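Two Saturdays with a robot arm (and one very stubborn fridge)

Reading time: 5 minutes

Print this post | E-mail this to a friend

I've wanted to write this up since August and kept putting it off, mostly because every time I sat down to do it I ended up going back for another session instead. So, robots! More to the point, teaching robots, which I had always assumed was done by people typing, and which in my case has meant standing in a small room on a Saturday with a glove on, waggling my fingers and swearing under my breath.

A quick bit of background. Sornisa is a small workshop over the river that runs evening and weekend sessions for people who want to learn how to drive an arm by remote control. You don't need to be an engineer. I mend sewing machines for a living and the bloke who started on the same day as me teaches the cello. What they want is people who'll turn up, do the same thing over and over without getting sloppy, and say so when a go was a bad one. Each go gets recorded, the arm's joints and the fingers and the camera view together, and later on all of those recordings are used to train the arm to do the job with no one at the controls. They call one go a demo. I have now done 176 demos and I would happily do 176 more.

There are two ways of doing it and I've had a turn at both. The first is by hand in the most literal sense: you take hold of the arm, put it into a mode where it goes loose, and move it through the job yourself. It's a lovely feeling, a bit like teaching a child to hold a pencil. The arm carries its own weight and you only have to steer. The trouble is the fingers. You can drag an arm through the air nicely enough, but you can't bend a thumb and four fingers at the same time as pushing the wrist, not with only two hands of your own, and your own body keeps getting in front of the camera.

So for anything fiddly we use the second way, which is the glove. You stand to one side, wear the glove on your right hand and a tracker strapped to your wrist, and the robot hand copies you. The software is called Castillo (I have no idea why) and it has a lag you stop noticing after the first twenty minutes. What you don't stop noticing is that you can't feel anything. You close your fingers on thin air, and across the room the robot's fingers close on something solid, and all you have to go on is what you can see. I kept squeezing far too hard on my first day. Arnel Samonte, who runs the Saturday group, has a way of saying "softer" in a completely flat voice that I now hear in my sleep.

My first job was moving sponges from one tray to another. Very easy, very satisfying, I got cocky. Then they gave me the fridge.

Think about how you open a fridge. You don't think about it, you just do it, probably while holding a phone. I went home after that first session and opened mine about a dozen different ways, with my partner asking if I was all right. I pull with the tips of my fingers and my wrist goes stiff just before the seal lets go, and then it all goes soft again so the door doesn't fly. That little change from stiff to soft is the whole job, and I'd been doing it my entire life without once noticing it!

The seal is the difficult bit. Pull too gently and the door stays put. Pull harder and the fingers slip off, or the door comes away with a jerk and the wrist is left in the wrong place. In my first batch of 20 demos I threw out more than I kept. You're meant to mark each one yourself on a screen called Pasard, good or bad, and it's quite humbling pressing "bad" that many times in a row.

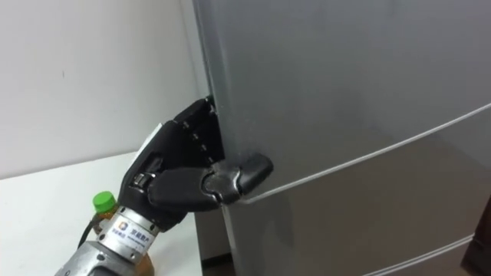

Getting the grip right before pulling made the biggest difference to my fridge demos, and I'm a bit embarrassed by how long I took to work it out. I'd been rushing to the pull, when the thing to do is get the hand settled first and only then think about moving. Arnel's advice was to treat the thumb as a guide, and it's a good one: fingers hooked in behind the left edge of the door, thumb stretched out across the front of it, right where the seam to the next compartment starts, so the hand has the door from both sides. Once I had that I made myself breathe out before moving my arm at all. It slows each go down, but the recordings are so much cleaner.

The other thing I learned is to vary it on purpose. My instinct was to find the perfect pull and repeat it. Arnel would rather have a spread: start a bit higher, start a bit lower, come in from further away, fumble slightly and recover. Recoveries are gold, apparently, and he gets visibly cheerful when you nearly lose the door and save it. If the arm only ever sees perfect ones it has no idea what to do when it's a finger's width out.

By the end of the second Saturday I was keeping 71 out of every hundred, which Arnel said was decent for a beginner. Next up is the drawers, and after that someone mentioned the Goltix bench, where they do zips. ZIPS. As a sewing machine person I have never wanted anything more.

Print this post | E-mail this to a friend

3 comments

Maureen T.
Loved this. I have just been and opened my fridge four times to see what my wrist does. Mine goes stiff too!

dovetail_dan
Does the glove push back at all? I tried one years ago that had little motors on the fingertips and it made gripping a lot easier, though it was heavy and my hand ached after half an hour.
 Reply from the author: No motors on ours, sadly. Would love a go with one that had them. My arm gets tired before my hand does, it's all that holding it out in front of you.

Priti
Please please write about the zips when you get there.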